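Section 4. Setting Up a Reading List and Tracking Long Series

This section explains how to add a multi-volume comic series to your Latgate library catalog, record the volumes you hold, and keep chapter progress in order. Complete Section 3 (Creating a Member Account) before you begin.

4.1 Before You Start

Have the volumes at hand, or a written list of them. The catalog accepts single volumes, omnibus editions and magazine issues, but each is entered in a different way. Decide at the outset which edition you will treat as the main one. Changing the main edition later resets the reading order.

Note: A standard list holds up to 390 volumes. Members who need more space should open a second list and link the two, as described in Section 6.

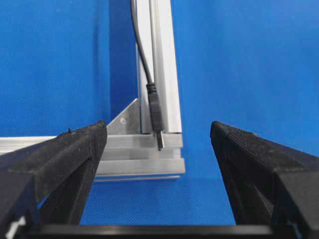 4.2 Adding a Series

1. Sign in and select Library from the top menu.

2. Select Add Series. Enter the title as it is printed on the spine of the first volume. Do not enter the subtitle in this field.

3. Enter the name of the author. Where the writer and the artist are different people, use both fields. For the series Mukholm, for instance, Arnaldo Morais is entered as writer and Aurora Prata as artist.

4. Choose the reading direction. Right to Left is the default setting for all titles marked as manga.

5. Choose the publication status: Running, On Break, Finished or Canceled. If you are not certain, choose Running. The status may be changed at any time.

6. Select Save. The series receives a catalog number. Keep this number, as it is required for all correction requests.

Caution: Do not create a new entry when a series changes magazine or publisher. Duplicate entries cannot be merged by members and must be sent to the catalog desk.

4.3 Entering Volumes and Chapters

1. Open the series page and select Volumes.

2. Enter the first and last volume you hold. The catalog fills in the volumes between them.

3. Clear the check box beside any volume you do not own. Missing volumes appear in gray on your shelf view.

4. For omnibus editions, select Combined and enter the original volume numbers contained in each book.

5. To record your progress, enter the last chapter you have read in full. Chapter numbers may have up to four digits, so that 1284 is accepted as it stands. Do not use commas or spaces.

6. Side stories and bonus chapters are entered under Extras. They do not count toward the chapter total.

Note: Some series restart their chapter numbers with each new story arc. In such cases, select Restart Numbering before entering the second arc.

4.4 Choosing a Cover and Shelf View

Each series is shown on the shelf by one cover. The catalog selects the cover of the first volume unless you choose another. A member may also upload a personal shelf banner, provided that it contains no scanned pages from a published work.

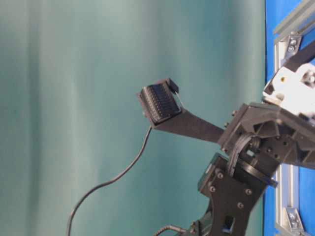

Shelf banners are displayed behind the volume titles and must leave those titles readable. Use a picture with few small details on the side where the text will appear. Titles are aligned to the left, so a picture such as the one shown, with soft teal-green folds on the left and the dark equipment coming in from the right, is suitable for use with the Light Text setting. Where the left side is pale, select Dark Text instead. Banners with lettering of their own will be declined.

4.5 Correcting an Entry

1. Open the series page and select Report an Error.

2. Enter the catalog number and state the field to be corrected.

3. Give the source of the correction, such as the copyright page of the volume concerned.

4. Select Send. Requests are reviewed by Inês Loureiro at the catalog desk, and a reply is normally sent within 12 working days.

Caution: Deleting a series also deletes its reading history. Deleted histories cannot be restored. To hide a series without losing its records, select Archive.

For instructions on sharing a list with other members, see Section 5.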